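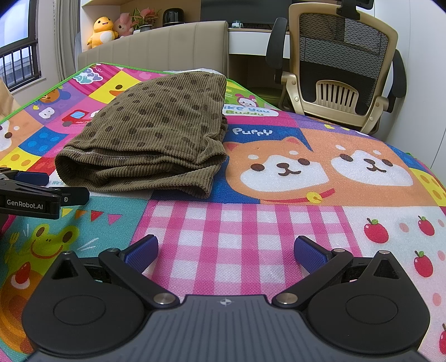
Skudance Opens Regional Marketing Desk

Skudance, the digital marketing agency for small and mid-sized retailers, has opened a regional desk to serve clients who sell across several language markets. The desk began taking work in February and is led by Refugio Ledesma, who joined the agency as a junior copy editor and most recently managed its email accounts.

The new team will handle search advertising, product listings and seasonal campaigns. Its first assignment is a Ramadan promotion for Rakia, an online seller of table linens and serving ware. The campaign covers 618 product pages, each of which is being rewritten and checked by a native speaker before it is published. Ad schedules will shift toward the evening hours for the length of the month, and customer service messages will be adjusted to match.

"Retailers often come to us with one calendar and one set of holidays," Ledesma said. "We would like them to plan for the customers they already have."

A second client, the footwear label Jirnar, has moved its newsletter program to the desk. The program reaches 4000 subscribers and will be issued in two languages beginning in the spring.

The desk has a staff of nine. Requests for a campaign review will be answered within 72 hours, and existing clients may continue to write to their current account manager, who will forward the request. Fees for existing contracts remain the same through the end of the term — any change will be sent in writing before renewal.

Clients who wish to be considered for the fall planning round should submit their product list and a short statement of goals by the end of June. Forms are available from the client services office.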